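9월 | 글 Sushil Rathore
공유 38 댓글 6

Gurnlow 로봇팔 시뮬레이터 사용 후기 – Stidton 공개 시연회에서 반나절 만져 본 기록

Stidton에서 연 공개 시연회에 다녀왔다. 목적은 하나였다. Multside가 내놓은 조작 시뮬레이터 Gurnlow가 우리 팀이 지금 쓰는 도구를 대신할 만한지 보는 것이다. 오전은 발표, 오후는 직접 써 보는 시간이었고, 나는 오후 1시부터 끝날 때까지 같은 자리에 앉아 있었다. 발표 내용은 배포 자료에 다 있으니 여기서는 오후에 써 본 것만 적는다.

시연용 장비는 행사장에 설치된 데스크톱이었고 설치 과정은 볼 수 없었다. 라이선스 파일까지 다 들어간 상태였다. 프로그램을 켜면 장면 목록이 먼저 나온다. 기본으로 들어 있는 장면은 192개라고 한다. 이름이 번호로만 붙어 있어서 원하는 것을 찾으려면 미리보기를 하나씩 눌러야 한다. 검색창은 있는데 물체 종류로는 검색이 안 됐다. 담당자는 다음 버전에 태그가 들어간다고 했다.

내가 고른 것은 공구와 블록이 흩어진 작업면이다. 집기 연습용으로 분류된 장면이고, 길쭉한 물체와 각진 물체가 섞여 있어 우리 일과 비슷했다.
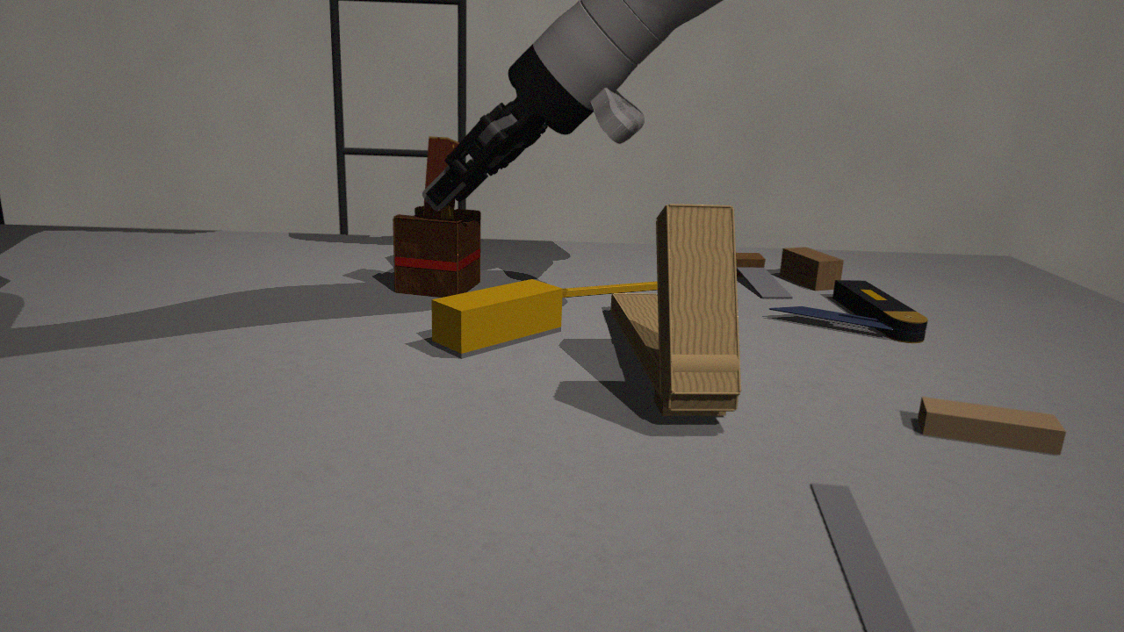
붉은 띠를 두른 적갈색 상자 바로 위까지 내려온 그리퍼. Gurnlow 시뮬레이션 화면.

조작은 키보드, 게임패드, 스크립트 세 가지로 할 수 있다. 게임패드는 손에 금방 익는다. 왼쪽 스틱이 수평 이동, 오른쪽 스틱이 높이와 회전이다. 속도 단계를 바꾸는 버튼이 따로 있어서 멀리 갈 때는 빠르게, 물체 근처에서는 느리게 움직이면 된다. 키보드는 권하지 않는다. 한 번 누를 때 움직이는 거리가 일정해서 미세 조정이 번거롭고, 회전 키와 이동 키가 너무 붙어 있다. 나는 두 번이나 엉뚱한 방향으로 손목을 돌렸다.

그래픽은 이 가격대에서 좋은 편이다. 나뭇결이 뚜렷하고 그림자도 물체 모양을 따라간다. 다만 배경은 단조롭다. 회색 면에 민무늬 벽이 전부라서, 인식 모델 학습용으로 쓰려면 배경을 따로 준비해야 한다. 조명은 메뉴에서 방향과 세기를 바꿀 수 있고 색온도는 설정 파일을 열어야 한다.

물리 계산은 기대한 만큼 나왔다. 블록을 모서리로 밀면 돌아가고, 가운데를 밀면 거의 곧게 간다. 얇은 물체가 문제다. 바닥에 붙은 납작한 띠를 집으려고 하면 손끝이 면에 닿으면서 팔이 잘게 떨린다. 계산 간격을 줄이니 떨림은 없어졌지만 화면이 눈에 띄게 느려졌다. 담당자에게 물으니 접촉 설정을 물체별로 따로 줄 수 있다고 했는데, 시연용 계정에서는 그 메뉴가 잠겨 있었다.

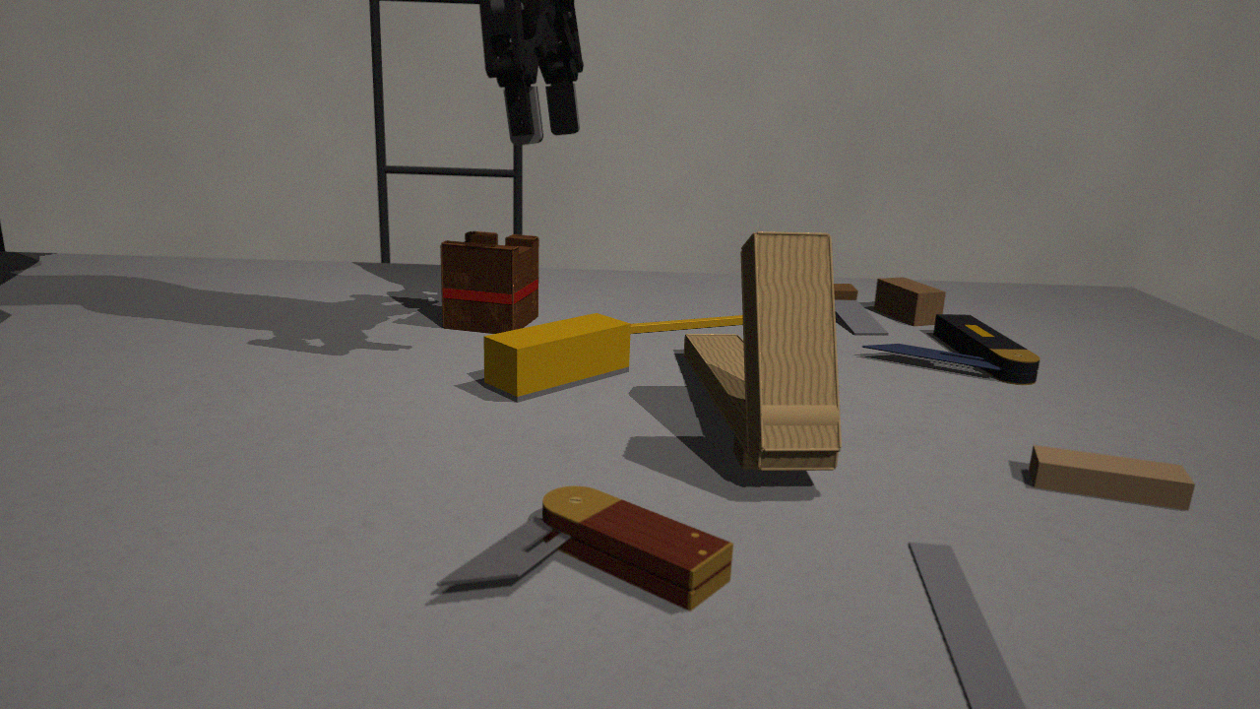

시점 전환은 마음에 들었다. 단축키 하나로 저장해 둔 카메라를 오갈 수 있고, 기록 중에 바꿔도 데이터가 끊기지 않는다. 기록 파일에는 관절 각도, 그리퍼 개폐, 카메라 영상이 같은 시간 기준으로 들어간다. 우리 팀은 이 셋을 맞추는 데 시간을 꽤 쓰고 있어서 이것만으로도 검토할 이유가 된다. 파일은 크다. 영상 압축을 끄면 더 커지니 저장 공간을 미리 계산해 두는 것이 좋다.

스크립트 쪽은 길게 못 봤다. 예제를 하나 골라 반복 횟수를 600으로 두고 돌렸는데 중간에 멈추지는 않았다. 로그에 실패 원인이 코드로만 찍혀서 매뉴얼을 옆에 펴 놓아야 한다. 매뉴얼은 영문판만 있고, 오류 코드 표가 맨 뒤 부록에 들어 있다.

비교 대상으로 같은 행사장에 있던 Dhillon의 제품도 잠깐 써 봤다. 화면은 Dhillon 쪽이 더 부드럽게 움직이고 메뉴도 정리가 잘 되어 있다. 대신 물체를 직접 넣으려면 전용 변환기를 거쳐야 하고, 그 변환기는 별도 구매다. Gurnlow는 일반적인 메시 파일을 바로 읽는다. 우리처럼 부품이 자주 바뀌는 곳이면 이 차이가 크다.

가격은 좌석당 연 대략 4000달러라고 안내받았다. 교육기관 할인은 있고 소규모 업체 할인은 아직 없다. 체험판 기간은 6주인데, 장면 수만 제한되고 기록 기능은 다 열려 있다고 한다.

시연회 운영에 대해서도 한 가지 적자면, 자리가 적어서 2시 이후에 온 사람들은 오래 기다렸다. 써 볼 생각이면 일찍 가는 편이 낫다.

정리하면 기록 기능과 파일 호환은 만족, 얇은 물체 접촉과 장면 검색은 불만이다. 별점은 다섯 개 중 세 개 반. 체험판을 신청했고, 접촉 설정 메뉴를 써 본 뒤에 점수를 고칠 수도 있다.

공유 38 댓글 6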